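4. Setting up your Orix network at home

By now you should have the Orix base unit out of its box and the lights on the front glowing a steady green. Well done – the dull part is over! This section takes you from one working box to a whole house where the film doesn't freeze and the printer can be found by everybody. Set aside an afternoon if you can, put the kettle on, and work through it in order.

4.1 Before you start

You will need:
The Orix base unit and its power lead
The short grey cable from your broadband socket
A network switch, if you want more than 2 wired rooms
Network cable for each room (Koneck flat cable is fine for skirting boards)
A pencil, sticky labels and a torch

Note: Any ordinary unmanaged switch will work with Orix. You don't need a special one, and second-hand ones are often a bargain.

4.2 Choosing where it all goes

1. Pick a spot near the broadband socket with air on all sides. Under the stairs is lovely. The airing cupboard is far too warm.
2. Check there are enough plug sockets nearby. Count the base unit, the switch and anything else you may want to keep there later, such as a storage box for photos.
3. Decide whether your kit will sit on a shelf or in a rack. A shelf is perfectly good for a small home. A rack takes up more room, but it makes life so much easier when you start adding things (and you will).
4. If you go for a rack, fix it down or stand it on a firm, level floor before you put any weight in it. Load the heaviest items at the bottom and keep the switch up high where you can get at the ports.
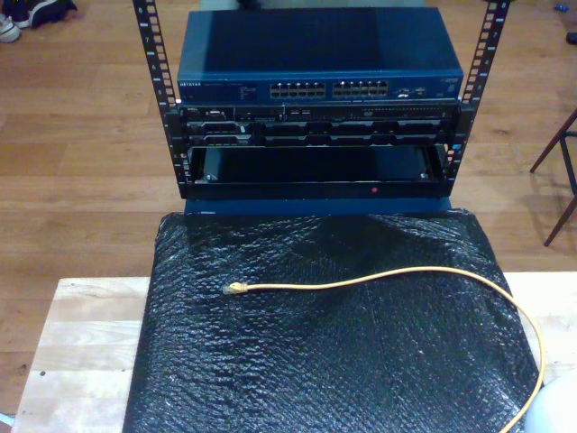

Fig. 4a. A 24-port switch fitted between open rack rails.

Caution: Never hang a switch from its front two screws if the maker says it needs a shelf or rear support. Check its own leaflet first.

4.3 Planning your rooms

Draw your house on a sheet of paper, one box per room, and mark everything that stays put: televisions, desktop computers, games consoles. These are the things worth wiring. Phones and tablets can stay on the wireless, and they'll run better too once the big users have moved off it.

Give each room a short name and write it on two labels, one for each end of the cable. Do this before you pull the cable through. It feels fussy at the time, but it's wonderful a year later when the back bedroom goes quiet and you can go straight to the right plug.

Note: Keep each run of cable under 20 metres if you are using the flat sort. For longer runs, use round cable of a better grade.

4.4 Connecting the cables

1. Turn off the base unit at the wall.
2. Plug the grey cable from the broadband socket into the port marked IN on the base unit.
3. Run a cable from any port marked OUT to any free port on your switch.
4. Plug in the room cables one at a time. You should feel a small click with each.
5. Turn the base unit back on, wait until the lights are steady, then turn on the switch.
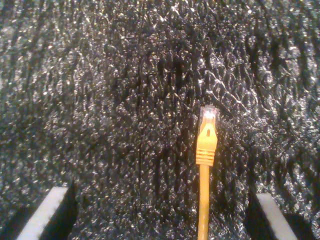 6. Go round the house and connect each device to its wall end. A light should come on beside the matching port on the switch.
7. If a light stays off, swap the cable for one you know is good before you change anything else. Nine times out of ten it's the cable.

Caution: Plug only one cable from the base unit into the switch. A second one makes a loop, and the whole network can slow to a crawl.

4.5 Naming your network

Open the Orix page on any connected computer and choose Set Up. The first-time passcode is 741, and you'll be asked to change it straight away. Please do choose something long. Three or four unrelated words strung together work beautifully and are easy to read out to visitors.

You can name the network anything you like. Ours is called Porkside, after a much-loved allotment. Accents are allowed as well, so Lò is a perfectly good name, though a few older printers will show it with an odd symbol in the middle.

4.6 Checking the speed

Choose Tools, then Test Line. Run the test once over a cable and once over wireless in the same room, and write both results inside the back cover of this guide. If the wired figure is the lower of the two, go back to 4.4 and try another port.

The Orix log keeps the last 3000 entries and then writes over the oldest. To save a copy, choose Tools, then Keep Log. Wireless boosters are covered in section 5.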